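Chapter 4
Sorting and Pairing

Most of the work in a household laundry is done after the machines have stopped. Washing a load takes little effort, but the clean things still have to be sorted, matched, folded and put away. Socks take up more of this time than their size would suggest.

The Lurnlow laundry, which we follow in this chapter, handled 1379 pairs in June. Its staff work to one simple method. Each sock is smoothed out by hand, laid flat and set against its partner so that length, cuff and toe can be compared. Plain black socks need the most care - two makes can look the same in a basket and differ by a full size on the table.

By the end of this chapter you should be able to:
- sort a mixed load by colour, size and fabric
- match dark socks using the cuff and any printed lettering
- fold a pair without stretching the ribbing
- decide when an odd sock should be kept

Section 4.1 begins with the flat surface and how to use it. 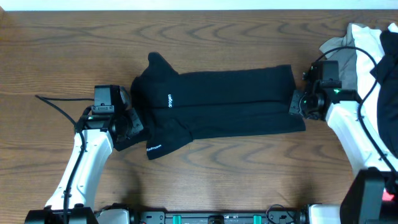
Figure 4.1 Two black socks laid flat on a wooden table, one overlapping the other.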